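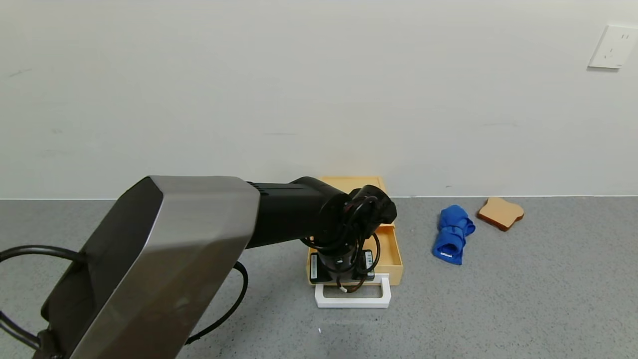
Zakatholm Releases Clekamine Countertop Drawer

2026-09-04 - Zakatholm today released Clekamine, a small single-drawer organizer for kitchen counters. The unit has a light tan finish and a white loop handle at the front. It holds folded or rolled cloths, bread bags and other items that collect beside the wall.

The design was revised in February after a trial in 18 households. The opening in the handle was enlarged, and the front lip was made thinner.

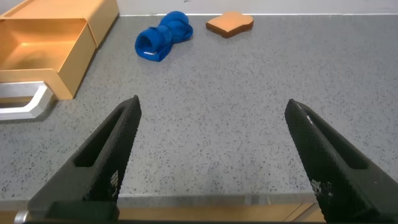

Clekamine with the drawer open, beside a rolled blue cloth and a toy slice of bread.

"Most of the requests concerned the handle," said Iraís Barajas, product lead at Zakatholm. "People wanted to open the drawer with one hand and see the contents from above.
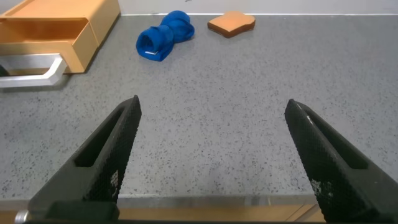

We also kept the walls low, so a cloth can be lifted out without unrolling it."

The complete unit weighs 546 grams. The drawer is rated for a load of 800 grams and lifts out for cleaning with a damp cloth.
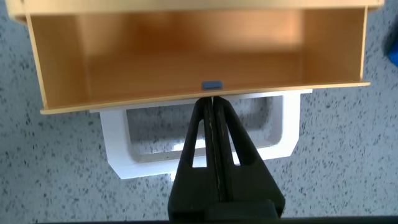 Availability

Clekamine ships this month through Zostex and Politis. The first production run is 263 units. Replacement handles are sold separately.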